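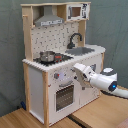
Figure 2. Play kitchen with toy range hood and microwave, light wood and white panels.

4. Recap length and recall of secondary plot lines

The previous section dealt with recall of the main plot line in Mirkumau, which was high in all groups and left little room for an effect of the recap. The present section takes up the secondary plot lines. A plot line is treated as secondary if it fills less screen time than the main line in every episode of the season and if its outcome does not change the outcome of the main line. Under this definition the season contains the inheritance dispute, the lighthouse subplot, and the thread following the younger sister's return to school. The police thread was left out. It meets the first condition but fails the second in the final episode.

The viewer sample consisted of 700 adults who had watched the first season on Zudix and had not yet started the second. Each viewer was assigned to the short recap, the long recap, or no recap. The short recap was 15 seconds long and used only shots from the episode immediately before. The long recap drew on the whole season and carried voice-over. Both were cut by the same editor from broadcast material, with the series title music laid under them at the same level. Viewers then watched the opening episode of the second season in full and filled in the recall form on the following day.

Recall was scored with the Esposito form, in the version revised by Bakilana and Hung. The form asks for free written recall first and prompts only afterward. In the revised version a prompt may name a character but may not name a place, as place names in Mirkumau are often spoken for the first time in the scene being tested. Answers were scored by two raters working separately. Where the raters differed, the lower score was kept. This rule reduces the spread of the scores and should be borne in mind when the group differences are read.

Viewers who saw the long recap recalled more of the inheritance dispute than viewers in either of the other groups. The short recap gave no advantage over no recap for this plot line. That result follows from the material: the dispute does not appear in the final episode of the first season, and the short recap therefore contained none of it. The more useful comparison is the lighthouse subplot, which appears in both recaps. Here the two recap groups did equally well, and both did better than the group with no recap.

The school thread behaved differently. Recall was lowest in the long recap group. The written answers suggest that viewers merged the thread with the inheritance dispute, placing the sister at the reading of the will, a scene in which she does not appear. In the long recap the two threads are joined by a single line of voice-over, and the cut between them falls on a close-up of the sister. We take the error to come from this join, although the design does not allow the voice-over to be separated from the cut.
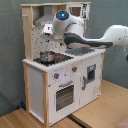 Screen Audiences Group, Department of Television Studies, Elton

4.1 Gap between seasons

Time since last viewing was not controlled. Zudix released the first season all at once in February, and viewers reached the final episode at different times. The form asked for the month in which the final episode was watched, and almost 500 viewers gave an answer that could be used. Within this subset, recall of all secondary plot lines fell as the gap grew, and it fell fastest in the group with no recap. The order of the three groups on the school thread did not change.

Viewers who reported having watched the final episode more than once were kept in the analysis. Removing them lowers recall in every group by a similar amount and leaves the comparisons above as they stand. Viewers who reported reading a written episode guide before taking part were removed at the scoring stage, before group membership was known to the raters.

4.2 Skipped recaps

The test player had no skip button. On the public Zudix service the recap can be skipped from its first second, and the present results apply only to viewers who let it run. A separate question asked how often the viewer skips recaps at home. Habitual skippers in the long recap group showed the same confusion over the school thread as the other viewers in that group. Their recall of the inheritance dispute was slightly lower, but the difference was small and is not interpreted further.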